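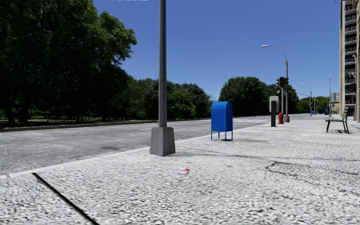

Kultel Sidewalk Sim, tried out at the Gondari open day

I went to the Gondari open day in February mostly for the free coffee, and ended up hogging the Kultel station for most of the afternoon. Kultel is a simulator for training sidewalk delivery robots. You pick a street, drop your robot on it and see if it can get from one end to the other without embarrassing you.

Daranee Yensuk ran the demo and let me drive first (bad idea!). My street had a blue mailbox, a fire hydrant and a green bench, plus a big lamp post right up front, and I clipped the lamp post twice before I got the feel of the controls. Then she switched on the autopilot and it slid past everything like it was nothing. Show-off.

What I liked: the ground. There are cracks in the paving and a scrap of litter lying on it, and you can set how much the robot cares about that kind of thing. I turned it all the way up and the poor robot crept along like my grandma on ice. The trees look good too, nice and shady.

What I didn't like: the menus. There are 17 street presets and no search box, so you scroll and scroll. Loading a new one took two minutes, and the roads I tried had no traffic at all, which felt a bit too easy for my taste. Chaiwat Chaimongkol, on the next stool over, had a crash back to the desktop and lost his route.

A one-year license is $219, and there's a 15-day trial with everything unlocked. For a school club or a hobby team I'd say go for it. If you need busy streets, play with the trial first and see how far you get. I'm on day four of mine and still hitting lamp posts.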